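Naltska Cricket Scorebook

Ball-by-ball records from the Naltska evening league, typed up from the paper scorebooks and checked by hand. If you like small-club cricket as much as we do, there's plenty in here to get lost in!

What you get

The set has 66 matches, all 18 overs a side. Every delivery is one row, with the bowler, the striker, the runs, any extras and how the wicket fell. Player names are spelled the way the scorer wrote them, except where Teodora Lazarević matched two spellings to the same person (see names.csv for every merge she made).

The Drudidell games are my favorite part. Their scorer kept notes in the margins, and we typed those into the remarks column word for word, including a long grumble about a runout against Radulović that went on for 6 lines.
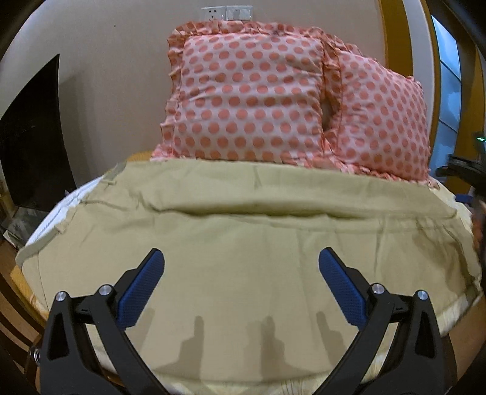

Matches between Tesar and Drudidell have fuller field placings than the rest, so start there if you want to play with the fielding columns. For other games those cells are blank. Please don't read a blank as zero!

Known problems

Rain-shortened games carry the flag "short" and have no revised target. One January indoor match used different boundary rules and sits in its own file, indoor.csv. Leg byes and byes are lumped together in the oldest book.

Using it

Load matches.csv first, then join deliveries.csv on match_id. Times are local, 24-hour clock, so a game listed at 900 began at nine in the morning (the leading zero got dropped, and we'd love a patch for that).

Corrections are very welcome. Open an issue with the match_id and the over number.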